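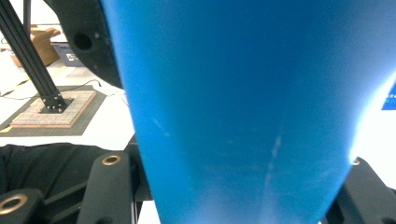 *Big blue, up close. The pale streak runs down the lower middle.*

# prillia-cups

Hi! This is the little README for Prillia, my catalog of scuffs and scratches on cups and other tapered things. I started it in February with a shoebox of stuff from my own kitchen, and it has grown to 884 photos of 189 objects (I really need more shelves).

## What's in here

- `photos/` — everything, full size
- `marks.csv` — one row per mark, 2,000 rows so far
- `notes/` — my ramblings, mostly on color

Blue is my favorite group by far. A matte blue surface shows pale scuffs really nicely, but strong light can wash out one side, and then I can't tell a faint mark from glare. When that happens I put `unsure` in the `mark_type` column and move on.

## How I label

A `streak` is long and soft, a `scratch` is shorter with a clearer line, and a `scuff` is everything else. Tumaini Ogola went over 100 of my rows and disagreed with me on plenty of the scuffs — her version is in the `second_look` column, and I left mine alone so you can compare.

## Still to do

- split the `cup` and `cone` tags, which are a mess
- redo the yellow ones
- add a column for light direction

Last update: 14th May. If you spot a bad label, open an issue and give me the row number, please!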